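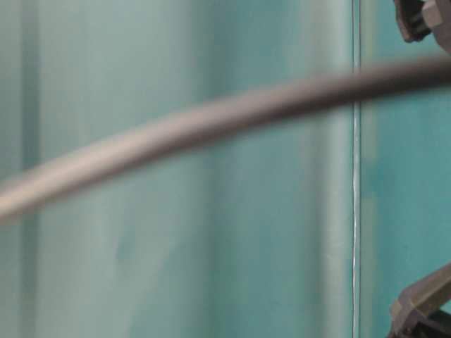
Bremthorpe > Lai cell > Software checks > Pre-run checklist

Checked by: So-ying Chiang
Second reader: Hui-mei Fang
Date: 10/25/19
Planner: Zunelon, build 3488 (was 2556)

Mark each line OK, FIX or N/A. Comments go under the line, as long as you like.

1. Emergency stop cuts motion and the controller reports it – OK
Tested from both buttons. The new build shows the stop on screen right away, and it names the button that was pressed. I love this.

2. Speed limit loaded from the cell file – OK
Read back after a cold start and again after a warm one. Same value both times.

3. Joint limits match the controller – FIX
Wrist limit in the planner is wider than the one in the controller. The controller wins, so the arm stops safely, but the planner keeps offering paths it can't finish. Hui-mei has the corrected file.

4. Cable included in the collision model – OK
Finally! The old build treated the cable as part of the wrist, a stiff little box. Now it gets its own shape with slack, and the planner swings wide of it when the wrist turns over. I ran the worst turn three times (slow, slow, full) and watched the path preview the whole way.

5. Camera calibration in date – OK
Flundis loads the latest file by itself. Please still read the file name before you press start.

6. Perception drops out cleanly when the view is poor – FIX
With a blurred view of a plain surface, Flundis should return "no target" and hold. It did hold, but it took two tries before the message reached the planner. Looks like a queue problem to me. Do not run unattended until this is closed.

7. Gripper close command times out – OK
Blocked the close signal in the test tool. Timeout fired, arm held position, log entry was clear.

8. Logs saved and readable – OK
The replay tool is a joy now – you can drag back to any moment and see the plan next to the camera view.

9. Rollback build on hand – OK
2556 is still on the cell computer and starts fine.

Result: attended runs only, reduced speed, until lines 3 and 6 are closed.

H. Fang: Agree on 6. Line 3 file is loaded, please recheck the wrist at both ends before signing.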